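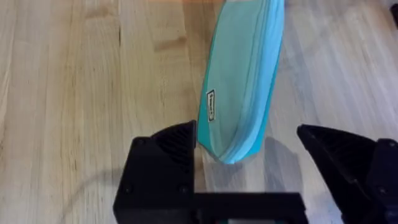

Tabletop tidying is the everyday craft of keeping the things on a shared table in order: pens, toys, crockery, cards, utensils and whatever else has settled there since the morning. It is a close cousin of housekeeping and of desk organisation, but it has a character of its own, as a table is used by several people for several purposes and has to be cleared and refilled again and again. Few household jobs show a result so quickly, and few can be shared so happily between adults and small children.

Terms

People who write on the subject usually speak of homes and guests. A home is the fixed container or spot to which a thing returns, such as a pouch, a rack or a cup. A guest is anything on the table without a home. The words come from a little handbook by Jinfeng Dai, The Clear Table, which runs to 154 pages and gives a whole delightful chapter to pens. Other writers prefer "parked" and "loose", and in Gristdale, where Dai taught evening classes, the guests are known as strays.

Soft containers

The soft zipped pouch is the most widely used home for writing things. It weighs next to nothing, squashes into a bag and can be carried from room to room without rattling. Fabric pouches come in every colour imaginable, and a bright one is a real help on a pale table, where it can be spotted from the doorway. Their weakness is that they slump, so that a short pencil may vanish into a corner for months. Dai recommends tipping a pouch out once a month and trying every pen on scrap paper — a very satisfying quarter of an hour.

Racks and upright storage

Plates stored on edge take up far less table than plates laid out side by side, and each can be lifted without disturbing its neighbours. The pegged wooden dish rack does this beautifully. It was made for draining, yet it serves just as well for children's plates that are out all day, and a set in mixed colours makes a cheerful sight and lets each child find the right one.

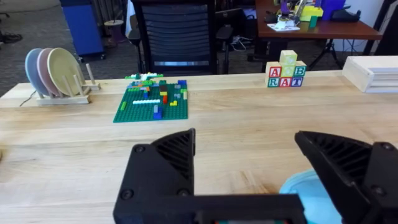

Building toys are the great test of any system. A finished model wants to be admired and an unfinished one wants to be left alone, so the usual rule of putting everything away does not suit them. The common answer is to treat the baseplate itself as the home. Loose bricks are pressed on to it at the end of play, whether or not they belong to the model, and the whole plate is then moved in one go. The Vinus Playgroup in Gristdale has used this rule with a collection of 486 bricks, and its printed notes for parents are full of good humour about the ones found in shoes.

Wooden alphabet blocks follow a different custom. They stack, and stacking them is a pleasure in itself, so many families simply finish with a pyramid at the back of the table. Some like the letters to face forward. Others build with no regard for the alphabet at all, and the pyramid looks splendid either way.

Boxes, tubs and cups

Clear plastic containers are prized for small things that are all of one kind, as the contents can be checked without lifting the lid. Slatted wooden boxes hide more and look handsome beside other wooden pieces. Tall cups suit spoons, forks and other long utensils, which stand with their handles or heads up according to local habit; opinion on this is strong and good-natured. 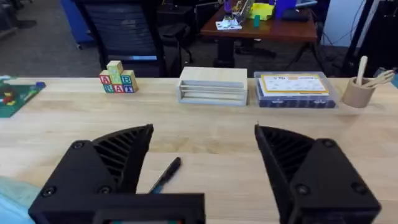 The last pen is a well-known feature of the practice. However carefully a table is cleared, one pen tends to be left lying on it, usually the one used to write the shopping list. Dai accepts this and allows a single pen to stay out. Cara Bashir, whose newsletter reached 200 subscribers in March, takes the stricter line and keeps a narrow dish for it.

Order of work

Most guides begin at the back edge and come forward, so that the homes are in place before the guests are gathered. Large pieces are squared up first, then soft things are folded or zipped, and crumbs are wiped last of all. A table used for meals is generally cleared before each one, a play table only in the evening.

See also: Desk organiser; Dish rack; Pencil case; Toy storage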